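Cell meeting, August 2021
Lerkham workshop, back bench
Minutes (my turn again, so forgive the rambling)

We started with the two-arm cell, mostly because it's what everyone had been grumbling over at lunch. I read back the old action list and we crossed off the shelf labels and the spare fuses. The new power strip stays open until the order from Lenihan shows up.

Cables came first. I went through the routing on the left arm and said I'd like more slack at the wrist before we run it any longer days than we do now. When the wrist rolls all the way over, the thin cable gets tight, and I don't love that! We agreed to re-tie it with the wrist at full roll, then drive it slowly by hand both ways before anybody presses start. Old ties go in the trash, please, and not on the floor under the bench (I found 16 of them).

Next was the cup check, the little routine we use after any work on the grippers. One black cup, one white cup, left arm goes first, right arm waits with its fingers closed. I want to keep it just as it is. It's quick, it's boring, and if the left gripper has drifted you find out on the rim of a cup and not on a customer's part.
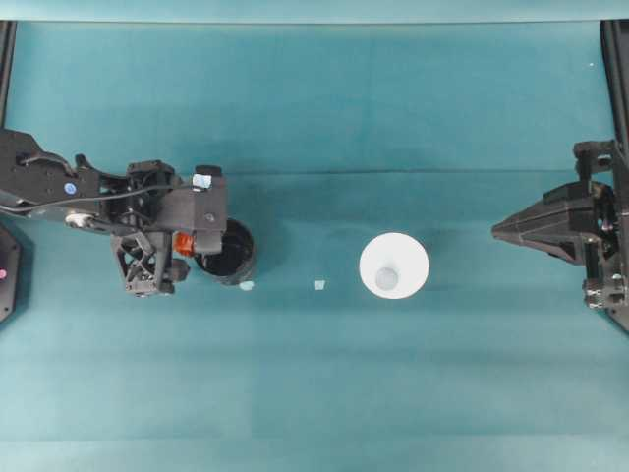
Could we run the check at 60 percent speed and then again at 80, came the question from the far end of the table, given that the drift on the Ponivon job only showed up when the arms were moving fast? Doing it slow tells us the zero is fine and leaves the mounting screws out of it.

I thought that was fair, and so did the rest of us after a bit of back and forth over how long it would take. So from now on it's 2 passes, slow one first. If the slow pass is off, stop there, redo the zero and start over. If only the fast one is off, get the hex keys out and go over the gripper screws before touching any settings. I'll change the sheet on the cabinet door.

Then a long detour on finger pads. The Rimine ones are grippy but they pick up dust like crazy, and wiping them at the end of the day keeps getting skipped (guilty, twice). We'll put the cloths right next to the stop button and see if that helps. No decision on switching pads, we'll bring it back in October.

To do:
Re-tie the left wrist cable: me
New check sheet on the door: me, also
Chase the power strip order: still open, takers welcome
Cloths by the stop button: done while we were talking

Next meeting same place, and please bring your own chair, we were short again.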